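Is an 884 MHz memory reading normal on a new Erker board?
Posted in Motherboards & Memory

Efa Morris
I put together a new PC on Friday with an Erker board and a Skurov memory kit. The box says the kit is good for 1000 MHz with the profile switched on. I switched it on, saved, rebooted, and the monitoring tool that came with the board shows 884. Turned it off and on again in the BIOS, same number. The Erker support page says to update the BIOS and "enjoy optimized performance", which tells me nothing. I've seen people say you lose 20 percent of your frames if the memory isn't running right, and I have a hard time believing that too. Is something wrong here, or is the tool just bad? I'd also like to know if the "gaming" preset on these boards does anything apart from change the light color.

quinlan_refugee
Update the BIOS. Fixed mine. Also the preset is great, my games feel way smoother with it on.

stodell77
I wouldn't flash anything yet. "Feels smoother" isn't a measurement, and a BIOS update is a lot of bother if the only evidence is one number in a free tool that also wants to sell you fan software.

Check the reading somewhere else first. The BIOS main page shows the memory speed after a reboot, and so will any decent third-party utility. If those two say 1000 and the Erker tool says 884, uninstall the tool and forget it. I had a Quinlan board that did this for months. 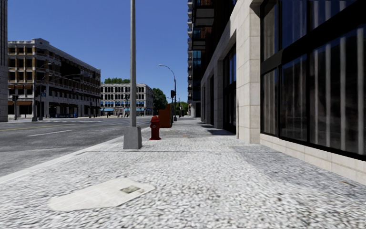

If they all say 884, the board probably failed to train at the profile speed and picked something lower without telling you. Look at which slots you used. The manual will have a little chart, and on most boards with four slots a pair goes in the second and fourth from the CPU. Reseat both sticks, clear the CMOS, load the profile again. Try one stick at a time if that does nothing.

As for 20 percent, I'd want to see who tested it and in what game. I ran 7 passes of the same benchmark with the profile on and off and the gap was smaller than the difference between passes – but that was my graphics card being the slow part, so yours could differ. The gaming preset on mine raised the fan speed and turned everything red.

Efa Morris
BIOS says 884 too, so not the tool. Sticks were in slots one and two. Will move them tonight.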